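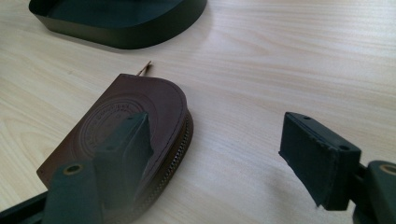 Open gripper at the pouch, tray behind.

Ticket 497: episodes rejected by the Stitska checker
Project: Jaltska, tabletop tasks
Opened: September 20, 2024
Status: open, waiting on Utberg
Priority: normal

Problem
The checker rejects episodes with "object state undefined at start". The rule sheet asks for every listed object to be at rest on the table, in the tray or on the stand before the first movement. The leather pouch passes on the table. Anything hung from the bar fails.

Checked so far
1. Clock offset between the two grippers. Within the limit of 30 ms. Not the cause.
2. Object list. Pouch, tray, stand and key ring all present, spelling matches the rule sheet.
3. Finger opening at start. Rule 2 wants both grippers open and clear of the object. One finger over the face of the pouch is not clear of it, even with the jaws wide. Such starts should fail under rule 2 and at present they pass. Logged as a separate fault, same ticket for now.
4. Checker version. Rolled back to the May build. Same message.

Comment, Değirmenci side
The May build has no state called "hanging". It knows "on surface", "in container" and "held". An object on the bar is none of these, so the checker stops at the first one it meets. The key ring near the left end of the bar is enough to trigger it, whatever the other hand is doing.

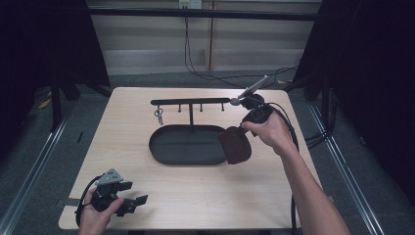
Adding the state to the list is a small change. The rule sheet has to change first, otherwise the labels and the written rules will disagree again.

Proposed wording for the rule sheet
"Hanging: the object is supported by the bar or a peg and touches neither the tray nor the table. No gripper is in contact with it."
Objects that touch both the bar and the tray are to be labelled "unclear" and left for manual review.

Interim practice
Do not delete rejected episodes. Move them to the hold folder with the checker message attached.
Keep cables clear of the tray rim before starting.
Do not relabel hanging objects as "held" to get past the checker. Roughly 4000 older labels need checking for this.

Next step
Utberg to confirm the wording. Rerun the hold folder after the change and post the log here.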